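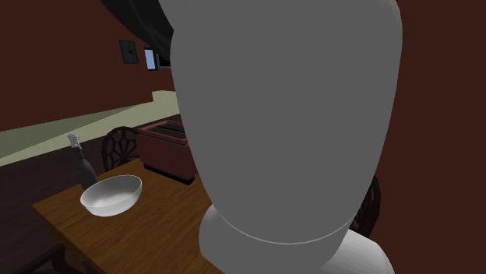 Pollorberg, 17/10/2022. Pimska has released Provance, an interior wall paint for kitchens, hallways and other high-traffic rooms. The paint is sold in 138 colors, 122 of them carried over from the Costello line, which will be withdrawn in March.

Provance is a water-based matte finish. It is applied in two coats by brush, roller or airless sprayer. Recoat time is 3 hours at normal room temperature. Bare plaster and patched areas must be primed first. Existing Costello color codes remain valid and can be mixed at any Pimska counter.

"The binder was changed and the pigment load was kept the same," said Xiaoyan Han, head of coatings development. "Touch-ups over Costello should be tested on a small area before full application."

Stock has shipped to 300 retailers. Data sheets are available to contractors on request from Costel Lungu, trade sales.

Filed under: Company News / Paints & Finishes
2 shares | 0 comments
Contact | © 2022 Pimska | Back to top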